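Learning to write short emails in my second language

When I moved to Groltdale I believed my English was good. I had passed the exams, I read novels, I could follow a film without subtitles. Then I started to work in an office, and every email took me half a morning.

The problem was the length. In my school we learned to write letters with a greeting, a question about health, an explanation, the request, a second explanation in case the first one was not clear, and thanks in advance. So when I needed a key for the storage room, I wrote 15 lines. My manager answered "Sure, top drawer." I read these three words many times and was sure she was angry with me.

She was not angry. Rhiannon Probert is one of the kindest people I have worked with, and she writes to everybody like this, also to her own mother (I have asked).

What I tried first

I made a file where I saved good emails from other people. I called it Pascu, after my old grammar teacher, who would not have approved of it. If a colleague wrote something short that still sounded friendly, I copied the sentence there. After one year I had many sentences and I was using maybe seven of them. "Does that work for you?" is the best one. "Just checking on this" is also useful, but I am careful with it, it can sound impatient.

I tried a course too, twelve lessons in the evening, from a small school named Algate. The lessons were mostly about reports and presentations. Only one was about email, and the teacher said we should always begin with "I hope this email finds you well." I did this for some weeks until Rhiannon asked me, very gently, if everything was okay at home.

Where I write makes a difference also. At my kitchen table I go back to the long style, I don't know why. At a desk with other people near me, I finish faster.

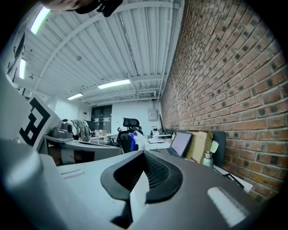
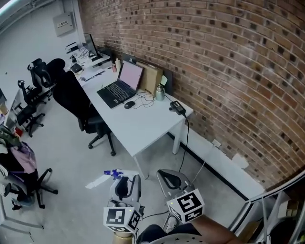
Brick walls and a desk, for me the right kind of place for short sentences.

What helps me now

I write the request first. Only the request, one sentence, and then I look at it for a moment. Usually the other person needs one more fact, a date or the name of a file, and I add this. The greeting I put at the end, when I already know what kind of email it is.

I don't translate anymore. In Romanian I can say "I would like to ask you, if it is not too much trouble" and it is normal politeness. In English the same words make the reader nervous — they wait for some terrible favor.

My cousin Lenuța Preda, who works for an English-speaking company too, does it differently. She writes the long version and then deletes from the top until it starts to hurt. I tried her way in February and it was too slow for me, but her emails are better than mine.

I still write long messages to my family. My aunt sends me voice messages and I answer with a full page, with the weather and what we ate on Sunday, and she complains that I never tell her anything.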